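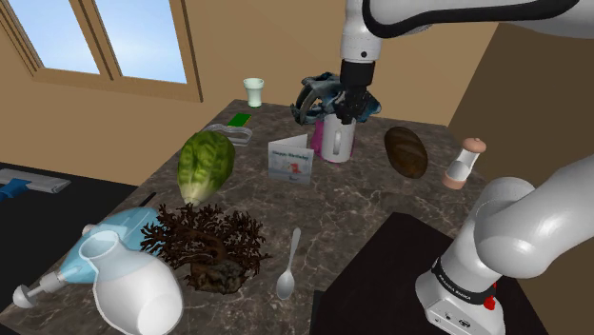

Reading time: 1 min (200 words)

3.2 Crowding on kitchen worktops

Storage in the Murnden flats was planned on the assumption that everyday items would be returned to cupboards after use. Replies from 621 households suggest otherwise. Tenants in the smaller units kept mugs, cloths and other daily items on the worktop throughout the week, and cleared them only when a meal for several people was being prepared. Crowding of this kind (Figure 4, computer rendering) was reported more often in the Natberg block, where wall cupboards are fixed 90 mm higher than in the Grovero block.

Figure 4. Household objects on a dark marble worktop, including a white mug with a pink lower band.

Worktop length had less effect than expected. Units with a run of 2450 mm were rated as cramped almost as often as those with a shorter run, and tenants mentioned the depth of the surface more than its length. Several replies noted that the back of the worktop was hard to reach and therefore became a place for things seldom used. The Montoya scale, applied in June, gave similar results for both blocks. Differences by age of tenant were small and are reported in Section 3.4, together with the replies on lighting.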